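3.2 Surface preparation and marking

The covering trials were carried out at the Bramgate workshop in March. Each table was covered with brown kraft paper and divided into cells with blue tape before any wear readings were taken (Figure 2).
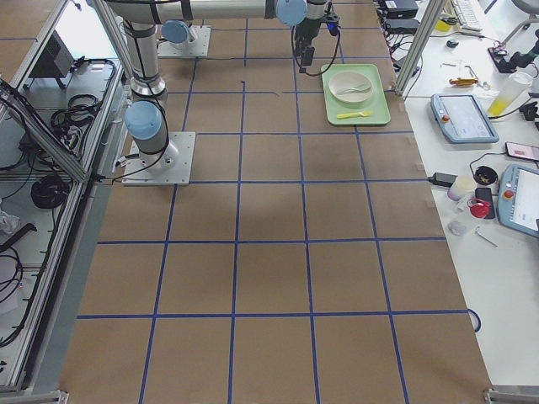
Figure 2. Work table covered with kraft paper and divided into cells by blue tape.

Paper was drawn from a single roll supplied by Killent and stored flat for 3 days at room conditions before cutting. Sheets were cut with the machine direction parallel to the long side of the table. Earlier work on packing benches (Cruickshank and Kaufmann, in press) found that tears running across the machine direction were shorter and easier to measure, and the same orientation was kept so that the two data sets could be compared. No adhesive was applied between the paper and the tabletop. Sheets were held by tension and by tape along the outer edge only.

The tape lines served two purposes. They gave each reading a fixed address, and they limited the spread of tears from one cell into the next. The second effect is a possible source of bias, because an untaped sheet in ordinary use has nothing to stop a tear once it has started. To estimate the size of this effect, a control sheet with pencil lines in place of tape was run on a separate table at the Cowie site under the same schedule. Results for the control are given in Section 4.3.

Wear was scored by cell at the end of each shift. A cell was scored as intact, scuffed, creased or torn, and only the most severe condition was recorded. Scuffing was defined as a visible change in surface texture with no loss of fiber. Creasing required a fold line that remained after the sheet had been pressed flat by hand. Any opening through the full thickness of the paper was scored as a tear, regardless of length. Cells partly covered by fixed equipment were scored on their exposed area and flagged in the record.

Two raters scored every sheet independently. The full record holds 941 cell readings, of which 182 were flagged for partial cover. Flagged readings were kept in the main analysis and removed in a second pass to check whether they changed the ranking of the coverings. Where the raters disagreed, the sheet was examined again under low-angle light and a joint score was entered.

The coated paper from Ritoswood was handled in the same way, with one exception. The tape lifted from the coating at the corners during the first shift, and the lines were pressed down again with a hand roller before scoring resumed. Readings taken before this correction were discarded.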